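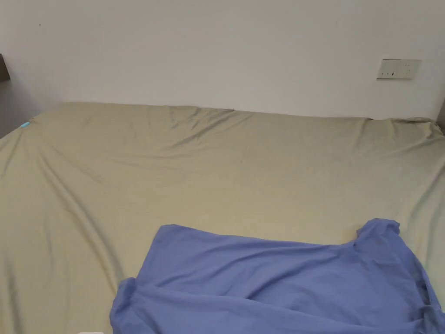
Otra vez doblando ropa encima de la cama. Dije que en marzo iba a comprar una mesa plegable y no, sigo igual - la espalda doblada, la sábana verde que no hay forma de dejar estirada y el montón de la colada en la silla.

Apunto rápido lo que me funciona, que luego se me olvida y me lo volvéis a preguntar por correo.

**Camisetas.** Boca abajo, siempre. Mangas hacia dentro, un lado al centro, el otro encima, y luego en tres. La azul es la peor de todas, es de un algodón tan blando que se escurre y a los dos días en el cajón ya no tiene forma de nada. Con esa hago rollito y a correr.

**Sábanas.** La bajera la compré en Tamstead, en rebajas, y le sobra tela por todas partes. Probé con las gomas esas de pinza, aguantaron hasta mayo del año pasado y saltó una a las tres de la mañana. Susto. No las he vuelto a poner. Ahora meto primero las esquinas de la pared, luego las de los pies, y lo que quede arrugado pues arrugado se qeuda.

**Calcetines.** Paso.

Žydrūnas me dice que lo cuelgue todo en perchas y me olvide de doblar. Él tiene un armario de pared a pared, claro. Yo tengo una cómoda Skála de 6 cajones y uno no cierra bien desde la mudanza. Miré perchas finas, un paquete enorme, más de 200, ¿para qué quiero yo tantas? Cerré la pestaña.

Lo que sí he hecho es sacar ropa. Dos bolsas grandes. Jerseys que picaban, un pantalón de cuando corría, camisetas de propaganda que guardaba "para pintar" - y no pinto desde hace siglos. Las dejé en la entrada y ahí llevan una semana, a ver si mañana las bajo tambien.

Me queda media colada y tengo que poner el arroz. Si alguien tiene un truco para que la bajera no se suba por las esquinas, en los comentarios, por favor. Pero sin gomas.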